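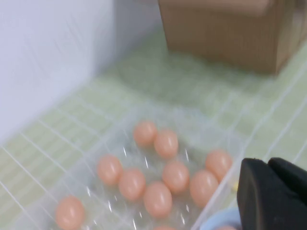
Mohammed-Awal Opoku would like the grippers bought before the arms. He made the case at the October planning meeting, and it changed the order of the list we had drawn up over the summer, so the equipment item this time is longer than usual.

His argument was that we have been treating the gripper as an accessory. The arm gets a line in the budget, a quote, a delivery date and a long discussion. The fingers get whatever is left over. But the jobs we have lined up for next year are nearly all shelf work with food packaging: egg trays, cartons, tubs, thin plastic that bends when you pick it up from one side. The arms we already have can reach all of it. What we don't have is enough fingers of the right kind, or any spares.

The revised list now has three parts.

First, grippers. We are asking for two complete two-finger units, both from Skonar, so that they share mounts and cables with what is on the benches now. We looked at a cheaper unit from Bomia. It would do the work, but it needs its own adapter plate and its own controller, and by the time those are added the saving is small. The Bomia quote stays on file in case the Skonar lead time gets longer.

Second, finger pads and small parts. The request is for $2,144, which covers replacement pads in two hardness grades, mounting screws, cable ties, wrist camera cables and one spare camera. Last year these came out of the general supplies line and were never planned for. That is why we ran short in the spring and lost bench time waiting for parts that cost less than lunch. From now on they have their own line. Please write down what you take from the drawer, including screws.

Third, the arms. These move to the second half of the year. Usine has agreed to hold its price for nine months, which takes us past the point where we will know how much shelf work is coming in. If the work is there, we order. If it isn't, we keep running the arms we have and put the money toward service.

Maeve Ó Conaill raised the matter of groceries. Food and packaging have been going through on personal receipts, and the amounts are getting large enough that this is no longer fair to the people paying up front. Starting with the next order there will be a store account. Eggs, produce and anything else that spoils should be ordered by noon for the following morning. Dry packaging can be ordered any time. Keep empty trays and boxes if they are clean, as they can be used again for setups.

She also asked that the budget show cleaning as a real cost. A dropped egg on a wire shelf takes a good while to clean up properly, and the bench can't be used until it is done. We have added two hours a week of cleaning time to the plan, plus liners and wipes. The liners should be bought by the roll and cut to size. The pre-cut ones don't fit our compartments and cost more.

Some people have asked about the shelving. The wire racks stay. There was a proposal to replace them with solid shelves, which would be easier to wipe down, but most of the sites that want this work use wire racks, and changing ours would make the setups less useful. One solid shelf will be bought for comparison and kept in the Lamptey room.

On service contracts, we are still waiting for a second quote. The current contract covers parts and phone support but not travel, and travel was the larger bill both times we called someone out. If the second quote includes travel at a similar price, we will switch. If you have had a fault in the past year that you fixed yourself and never reported, please send a short note on what it was and how long it took. We need the full count before we can say what a contract is worth to us.

Requests not on the list can still be added – send the item, the supplier, the price with shipping, and which job it is for. Requests without a price will be held until there is one. The list closes at the end of the month, and orders for the grippers go out as soon as it is signed.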